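Grasp selection in a cluttered kitchen: speaker notes
Manole planning stack, simulation track

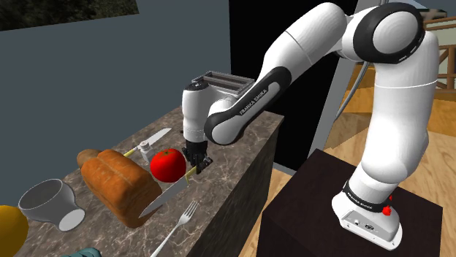
Reading time: 5 min

Slide 1. Opening

Leave the title slide up while people sit down. Start with the task string: "pick up the knife by the handle". State the scope early. The talk covers the layer between the detector and the trajectory optimiser. It does not cover training, and it does not cover the language front end, which belongs to the Zestetti talk in the same session.

Point out that there are two knives on the counter, both with yellow handles. The string does not say which. Hold that question until slide 4.

Slide 2. The stack in one diagram

Top to bottom: scene graph, grasp proposer, filter, motion planner, controller. The scene graph is rebuilt on each planning call and is not patched. Patching was tried in Notosau and dropped after stale poses survived a scene reset.

Planner and controller run as separate processes with a shared ring buffer. Controller at a fixed tick, planner whenever it finishes. If the planner misses its slot the controller holds the last safe setpoint. It does not extrapolate.

Say "setpoint" throughout. Earlier slides used "target" for three different things and the questions went badly.

Slide 3. Grasp proposals

The proposer returns 588 candidates per call before filtering. Candidates are sampled on the object mesh, scored on antipodal quality, then tagged with the part they touch: handle, blade, body, rim.

Part tags come from the asset file in simulation. On hardware they come from a segmentation head, and the tags are noisy near the place where handle and blade meet. Keep this to two sentences. Somebody will ask about it at the end anyway.

Mention symmetry. A parallel gripper turned by 180 degrees about its approach axis gives the same contact, so each candidate has a twin. We keep both twins until after inverse kinematics, then drop the one that sits closer to a joint limit. Merging them before IK was the single largest cause of false "no grasp found" results.

Slide 4. Which knife

Go back to the title picture. The nearer knife has the gripper pointing down at its handle, with the tomato immediately to the left of the gripper. The other knife is farther back, handle end close to the loaf, with the shaker in front of its middle.

The selector does not use distance from the base alone. Cost terms are listed on the slide:
- clearance to neighbouring objects along the approach
- clearance after closing, with finger thickness included
- joint limit margin at the pre-grasp pose
- path length from current configuration

Weights are in the config file, not in code. Read out the first two and skip the rest.

If both knives score within the tie band, the planner returns both with a flag and the task layer decides. By default it takes the first. This is a weak default and the slide says so.

Slide 5. Collision model

Convex decomposition for everything on the counter. A loaf is cheap. A tipped cup is not: one convex hull fills the opening, and any grasp on the rim is then rejected as a collision. Cups and bowls get a finer decomposition, up to 12 pieces. Forks are treated as a thin box. Tines are ignored.

The counter is a plane with a margin. Flat objects such as cutlery need the fingertips very close to that plane, so the margin is switched off for the two fingertip bodies during the last part of the descent and switched back on at lift. Show the log excerpt where this flag was left off after an aborted grasp. The next motion planned straight through the surface. The fix was to tie the flag to the motion segment.

Slide 6. Approach and descent

Pre-grasp pose is offset along the approach axis. Free-space planner to the pre-grasp, then a straight Cartesian segment down. No replanning inside the segment.

Fingers open to the part width plus a fixed allowance. Opening fully looks safer and causes more contact with neighbours in tight layouts. Handles lying beside round objects are the usual case, as round objects roll when touched and the scene graph is then wrong.

Abort conditions, in the order they are checked: force threshold, tracking error, timeout. Timeout is 5 seconds.

Slide 7. Tooling

Trarari is the replay viewer. It reads the planner log and steps through candidates one at a time, coloured by the filter that rejected them. Demo if time allows. Launch it before the talk, the first load compiles shaders and stalls.

Two things to show in the viewer:
Filter order. Cheap checks first, IK last but one, full collision check last.
The rejected list. Sort by score and look at the top entries. If good grasps are dying at one filter, that filter is wrong or its margin is too wide.

Every log stores the config hash and the scene seed. Without the seed a replay loads but the object poses will not match. The viewer now refuses to open it.

Slide 8. Known gaps

Blade contact is a hard reject. Some tasks need it, such as handing over a knife handle first. Not supported.
Tie-breaking between identical objects, see slide 4.
Deformable objects are modelled as rigid, bread included.
No occlusion handling in the scene graph. In simulation the poses are complete, so objects partly hidden from the camera are still known to the planner. Numbers from simulation should be read with that in mind.

Slide 9. Questions

Backup slides: A is the cost weights, B is the IK solver comparison, C is timing per stage. If asked about hardware results, go to C and say which column is simulated. Do not quote the success rate from the November draft, the filter order has changed since then.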